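Last updated: November
2 min read

Zilum, the automation workshop in Otstead, has approved its equipment plan for the next budget period. The largest item is a second robot work cell for household tasks such as pouring, wiping and picking up dropped objects.

The plan covers 36 items. Most of them are small: spare cables, table brackets, cups, rolls of paper and tape. The team asked for six months of supplies in one order, so that work does not stop while a delivery is on the way.

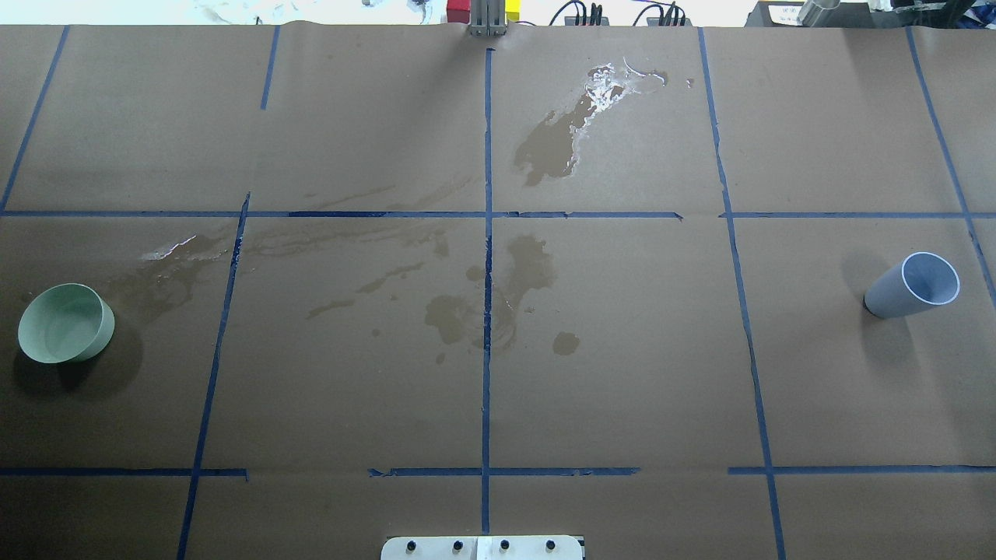
Zoriana Mykhailiuk
Equipment and Purchasing Writer

Spills are a regular part of the work at Zilum. The tables are covered with brown kraft paper and divided into cells with blue tape, and two cups lying on their sides among wet patches are a common sight. The paper is cheap, but it must be changed often, and last year it was not in the budget at all.

"We planned carefully for the arm and we forgot the table," said Miroslava Zinchenko, who prepared the plan. "Now we have a separate line for things that get used up — paper, tape, cloths."

The list includes 521 sheets of precut table covering from Quezada, a supplier in Tedunmont. Zinchenko also requested drip trays for the power connections and a longer service contract for the existing cell.

Offers for the second cell are still being compared. Delivery time will count as much as price, and the bidders must include installation and training in their offers.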